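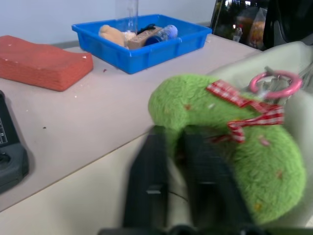
Textiles 234: Pile Fabrics
Handout 7, Nov 15, 2018

A pile fabric has two parts: the ground, which holds everything together, and the pile, which is the yarn or fiber standing up from it. Velvet, terry, corduroy, carpet and the shaggy plush used on toys are all pile fabrics. They differ in how the pile gets in and whether it is cut.

Woven pile
Warp pile uses 2 sets of warp yarns, one for the ground and one for the pile. Velvet is often woven as a double cloth, face to face, and a blade splits it on the loom. Corduroy is weft pile. The floats are cut after weaving, then brushed up to make the ribs.

Knitted pile
Most toy plush is knitted. In sliver knitting, loose fiber is fed straight into the needles and caught by the ground yarn. This gives a long, uneven, furry surface. The ground stretches, so plush will go around a tight curve that velvet would crease on.

Tufted pile
Needles push yarn through a finished backing. The tufts are held with latex or another coating. Nearly all machine-made carpet is tufted.

Nap direction
Stroke the fabric. It feels smooth one way and rough the other. Lay all pattern pieces in the same direction or the color will look different from panel to panel. Cut from the back, through the ground only, with short snips.

Trims
Gingham ribbon is a plain weave in two colors and has no pile. It frays at cut ends unless sealed or cut on a slant. On long shag, tie it firmly and pull the trapped fibers out with a pin.

Lab work
Bring the Flenholm swatch card. For each swatch write down the ground (woven, knitted or backing), cut or loop, and nap direction. The Chala samples shed, so keep them in their bags. You have 60 minutes.

Reading: Gisow reader, section 7, through the part on finishing. The section on burn tests was covered in July and is not on this quiz.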